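Thread on what we've been doing with the pick-and-place policy this spring. It's about where you ask for corrections, and how few of them you can get away with.

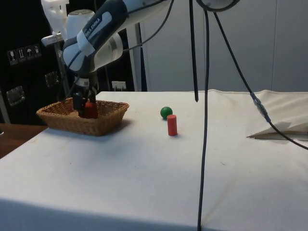 2/ The setup is a Franka arm, a table with a cloth on it, a basket and a handful of small objects. The instruction is a short sentence such as "put the red one in the basket." The policy gets camera images and joint positions and outputs the next short stretch of motion.

3/ Our baseline was trained on 175 teleoperated demos. Elsa Vuorinen and Teemu Savolainen recorded most of them. It reaches for the right object most of the time. Where it falls apart is the last bit, over the basket rim.

4/ Two main failures there. It opens the gripper too early and the object lands on the rim, or it goes in too low and drags the basket along the table. Both were in the demos too, if you look. People are sloppy at that point and then fix it.

5/ The usual answer is more full demos. We tried that first. Adding 40 more helped a little with reaching and did almost nothing for the release.

6/ So Merja Lehtinen suggested we stop recording full episodes. Let the policy run, and have the operator take over only when the gripper is near the basket and the policy is unsure. Then hand control back.

7/ "Unsure" here means we sample several motions from the policy and check how far apart they end up. If the spread passes a threshold, the arm pauses and the operator gets a beep. No extra network to train.

8/ Result: 30 of these short corrections beat the 40 full demos on held-out object positions. Early releases dropped by nearly half. Basket dragging went down too, but less, and I wouldn't lean on that number yet.

9/ The threshold matters more than I expected. Too low and the operator is driving the whole time. Too high and you only get called in when the object is already on the rim. We set it by hand on 20 practice runs, and I'd like a better way to do that.

10/ Things that didn't work: weighting the corrections higher in the loss (the arm got jumpy), and training on corrections alone (it forgot how to reach). Plain mixing into the old data was best.

11/ Limits. One arm, one type of basket, small rigid objects. Balls are still worse than cylinders – they roll in the fingers when the grasp is off center, and a correction at the rim comes too late to help with that.

12/ Someone asked on Thursday whether this is just DAgger. It's in that family, yes. The part we care about is limiting the takeover to one phase of the task and seeing how much of the gain you keep.

13/ Next is the same test with the basket moved between runs. Eino Rantala has started on it, and so far the spread signal fires a lot more, including when nothing is wrong.

14/ Write-up is planned for May, with the takeover code. The code is called Trodden, for no good reason. If you've set this kind of threshold automatically on a real arm, I'd like to hear how.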